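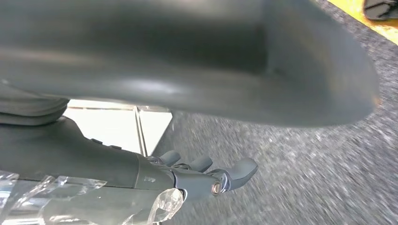
Attachment 1. Bright side of the room.

Ticket: steel table rocks on carpet
Site: Steltley, room 15
Opened by: Mogens Hafþórsson
Status: reopened

Closed twice now as "uneven floor, settled." I don't buy it. The table was fine for 3 weeks, then it started to rock the morning after Itwood came in to clean. Carpet doesn't get uneven overnight.

14:20. Gesotham support wants me to check whether the carpet is "deep pile." See attachment 2 and tell me what's deep about it.

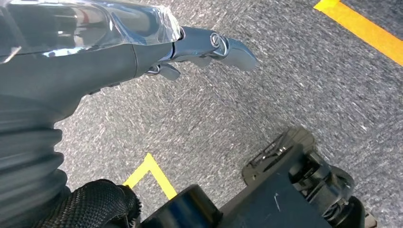
Attachment 2. Low-pile carpet, gray with flecks.

14:50. Turned the table end for end. Still rocks, and the bad corner moved with the table. So much for the floor theory. Support says to try felt pads. On carpet?

15:05. Tried the pads anyway. Five minutes later, same rocking. Took them off.

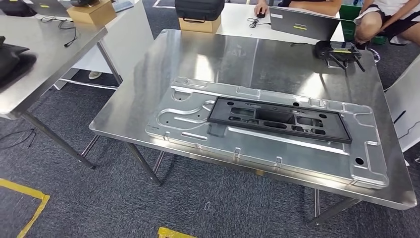
Reading time: 1 min

15:30. Support now suspects an "unbalanced load," meaning the aluminum plate with the black plastic frame on it. I had already tried it with the top cleared this morning and it rocked then too. Please read back before replying.

15:44. Crăciun in stores thinks one leg is short or has worked loose at the top. First idea so far that I would bet on. Leave this open until somebody has put a tape measure on all of the legs.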